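Groupe de travail Règles d'exploitation des postes robotisés
Compte rendu de la réunion du 24/10/2020, site de Latdale

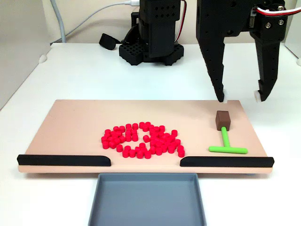

Fig. 1. Poste de balayage : pièces rouges, outil en T vert, bac gris devant l'ouverture entre les deux rails.

Présents : exploitation Latdale, méthodes Astgate, sécurité Calloway. Excusé : Stodeck.

1. Approbation du compte rendu d'août
Approuvé avec une correction au point 4 : lire « arrêt de catégorie 1 » au lieu de « arrêt de catégorie 0 ».

2. État initial du poste
La fiche 36 est modifiée. Avant tout lancement de cycle, l'opérateur vérifie que la pince est ouverte, que l'outil est posé sur le plateau et que le bac est vide. La figure 1 est retenue comme référence visuelle. La disposition des pièces reste libre, à condition qu'elles reposent toutes sur le plateau. Astgate demandait un gabarit de dépose ; la demande n'est pas retenue, la tâche devant être validée sur des dispositions variables.

3. Position du bac
Le bac est placé face à l'ouverture entre les rails. Tout déplacement du bac ou du plateau entraîne une nouvelle vérification de la trajectoire à vitesse réduite. Calloway demande un marquage au sol de la table. Accord de principe, matériau à préciser.

4. Câbles
La distance entre les câbles et l'enveloppe de mouvement n'est définie dans aucun document en vigueur. Le faisceau de la pince doit être contrôlé bras en extension maximale, puis en rotation complète du poignet. Le contrôle est consigné au registre du poste avec la signature de l'opérateur. Pas d'accord sur la périodicité : Calloway propose un contrôle à chaque prise de poste, l'exploitation un contrôle hebdomadaire. Point reporté.

5. Intervention manuelle
Aucune main au-dessus du plateau tant que les moteurs sont sous couple. Le ramassage d'une pièce tombée hors du bac se fait après arrêt et acquittement. La règle s'applique aussi en mode pas à pas.

6. Journal des essais
Le journal compte 3761 cycles, dont 393 interrompus. Pour 94 interruptions, le motif n'est pas renseigné. Le champ « motif » devient obligatoire. Les codes admis sont : perte de l'outil, pièce hors bac, défaut servo, arrêt opérateur, autre (texte libre exigé).

7. Actions
Exploitation : diffusion de la fiche 36 révisée.
Astgate : modification du formulaire de journal.
Calloway : proposition écrite sur les câbles et le marquage.
Stodeck : avis sur le point 4, à transmettre avant la prochaine réunion.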